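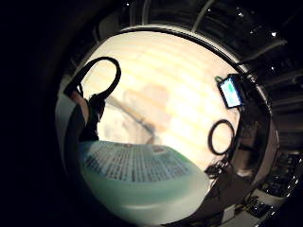

3 min read

Filed under: Home & Laundry

Getting table linens through the holidays
Dec 8, 2025

We get the same mail every December. Someone pulls out the good tablecloth the night before company comes and finds a yellow line down every fold. Padmavathi Thevar answered most of those letters last year, and she asked me to put the answers in one place before the next batch arrives.

Start with the yellow lines. Most of them are old body oil, food grease or leftover detergent that was in the cloth when it was put away. They don't show when the cloth is fresh off the line, but they darken over the months in a closet. Soak the cloth overnight in a tub of cool water with oxygen bleach, at the strength given on the package, then wash it as usual. If the lines are fainter but still there, soak it again. Check the care label before any of this, and keep oxygen bleach away from silk and wool.

For fresh spills, the order matters more than the product:

Lift off anything solid with a spoon.
Blot with a plain white towel. Don't rub.
Rinse from the back of the cloth with cool water.
Put a little dish soap on grease and leave it for 16 minutes or so while you clear the plates.
Wash, then look at the spot in daylight before the cloth goes anywhere near the dryer.

Candle wax is separate. Let it harden, crack off what you can, and lay the cloth between two sheets of plain paper. Go over it with a warm iron and change the paper as it takes up the wax. Colored wax usually leaves a tint behind, and you can treat that as a grease stain.
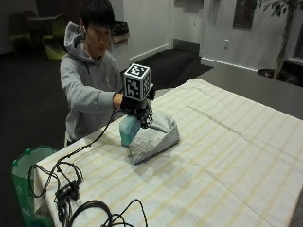 Eifion Hopkin wrote in to say that soaking never did a thing for his mother's cloths, and that what finally shifted the gravy marks was washing them twice with half the detergent. He thinks most of us use far too much, and that what we call a stain is often soap. I tried it on an old Brandão runner of mine and it came out softer, though the marks on that one were red wine and they stayed put.

Padmavathi's view is that both can be true. If your cloths feel stiff when dry, run one extra rinse before you try anything stronger. Hard water makes it worse, and ours in Dutholm is very hard.

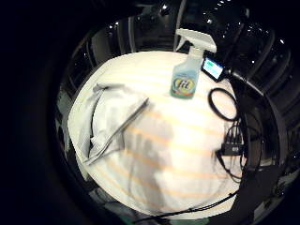

Striped tablecloth, with a spray bottle set on top.

Pretreat sprays are fine for small spots, but test them inside the hem first. A spray that is safe on white cotton can pull the dye out of a printed stripe. Rinse well afterward, and don't let it dry on the cloth.

Ironing goes best while the cloth is still slightly damp. Do the wrong side first, then the right side - lightly, if there is any embroidery. A big cloth is easier with a table next to the board to hold the part you have finished.

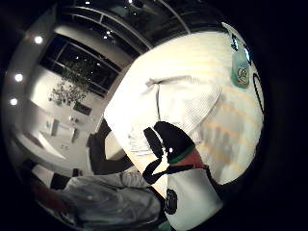

Storage is where most of the damage happens. Skip the starch until you are ready to use the cloth. Rolling is better than folding, and a long cardboard tube covered with clean cotton works well. If you have to fold, take everything out in February and fold it again along different lines. Plastic bags hold damp, so use an old pillowcase.

Letters about napkins will have to wait for the next issue.

Recent items
Drying racks for small apartments
Letters: the Bratby kettle again
What to do with a scorched pan
Re-covering a Hamik kitchen chair
Hard water and your washing machine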